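Furnunstead Harvest Pageant: Online Entry Support
Ticket: Contestant listed in wrong division, biography not saving
Status: Closed
Opened: February 6, 2018

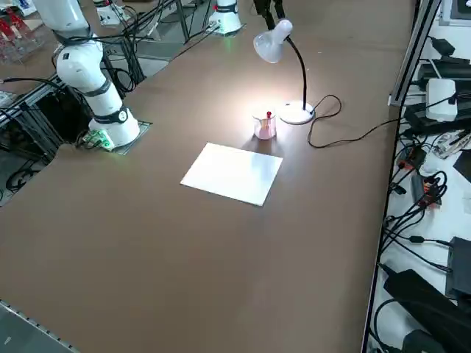
Summary of Request

The contestant's mother, Sanaa Samir, reports two problems with the entry submitted for her daughter, Ilham Samir. The entry appears under the Junior Miss division, although Ilham meets the age requirement for the Teen Miss division. In addition, the family and school section of the biography is blank each time the entry is reopened. Mrs. Samir states that she has typed the section again on each occasion and has received no error message.

Assigned to: Casimiro Cordero, Entry Support
Division questions referred to: Aušra Paulauskas, Pageant Office

Log

Entry 1 (Cordero)
Entry located under the family account. Two records exist for the same contestant. The first was started in October and never submitted. The second was submitted with payment. Both carry the same date of birth. Asked Mrs. Samir to make no further changes until the records have been reviewed.

Entry 2 (Cordero)
The division is assigned when a record is first created, using the age rules in force at that time. The October record was created under the previous season's rules, and the submitted record copied its division. The division field cannot be edited by the family. Referred to the Pageant Office for approval.

Entry 3 (Paulauskas)
Birth certificate on file reviewed. Contestant is eligible for Teen Miss. Change approved. The entry fee is the same for both divisions and no further payment is due.

Entry 4 (Cordero)
Division corrected. Biography still not saving. The section accepts 1,000 characters, and the text supplied by Mrs. Samir is well under that limit. Tested with a short line of plain text, which saved correctly. Tested with the full text, which did not.

Entry 5 (Farahani)
The text was pasted from a word processing program and contains a hidden character after the grandparents' names. The form discards the whole section when it meets this character. Removed the character and saved the section. The text remained in place after signing out and back in.

Entry 6 (Cordero)
October record deleted at the family's request. Mrs. Samir has confirmed that the division and the biography now display correctly. She also asked whether the talent selection could still be changed. Advised that talent changes are accepted in writing by the Pageant Office until the program is sent to the printer.

Resolution

Division changed to Teen Miss. Biography restored. Duplicate record removed. The form error has been reported separately by Amirhossein Farahani and remains open. Until it is corrected, families are asked to type the biography directly into the form.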